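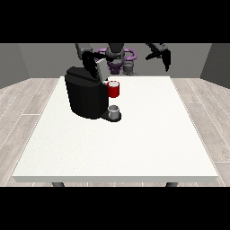
Furtado sign Macedo on loan for the rest of the season

Deal done late last night, papers in with twenty minutes to spare. Emerson Macedo is a Furtado player until the summer, and he could be on the bench as soon as the Peltard game if his registration clears by noon.

The winger, who came through the juniors at Lodel and never quite got the run he wanted there, has signed on loan with an option to buy. No fee given by either club. Lodel keep a share of any later sale, we're told, but neither side would put a number on it.

Macedo played 732 minutes in the league this season. Not a lot for a lad who started the opening six matches. Then the hamstring, then a change of manager, then a long spell of coming on with ten to go and the game already lost. 12 starts in all, four goals, two of them in the same wet afternoon against Cestix. Furtado fans will remember their own trip there less fondly.

"I want to play, simple as that," he said after training this morning. "The manager rang me himself. He told me where he wants me on the pitch and what he wants me to do when we lose the ball, which I've not always been good at. I liked that he said it."

Where does he fit? Left side, most likely. Furtado have been using a full back there since the new year and it shows, plenty of running and hardly a decent cross. Macedo can go outside or come in on his right foot. He'll take corners too, and goodness knows they need somebody to. One goal from a corner since Christmas, and that was an own goal.

The worry is fitness. He hasn't done ninety minutes since the autumn, and the club doctor wanted a second scan before anyone signed anything. Came back clear. The plan is half an hour in his first match, an hour in the next, then see how he pulls up. The manager wouldn't be drawn on whether he starts before April.

He'll wear 27. The 11 shirt stays where it is.

Lodel, for there part, needed the wages off the books. They've let three go this month and brought in one, a teenage keeper, and the supporters' message boards are about as cheerful as you would expect. Their manager wished Macedo well and took two questions before heading off to the team coach.

One more thing on the loan terms. He can't play against Lodel when the sides meet in the return fixture. Furtado asked, Lodel said no.

Peltard match: kick-off is 3pm, gates from 1.30. The away end is sold out and Furtado have asked for another 700 tickets, no answer yet. There are still 100 seats left on the supporters' coaches as of this morning, book at the club shop or by phone, not on the day. Coaches leave the ground at 10am sharp. Last time two of them went without people who were still in the queue for bacon rolls, so be early.

Team news otherwise: both centre halves trained, the skipper did not (calf, day to day). The keeper is available agian after his one-match ban. The under-18s are at home in the morning, same pitch as last week, free to get in.

More on the Macedo deal when we get it, including the squad number for the cup, which has to be sent in separately.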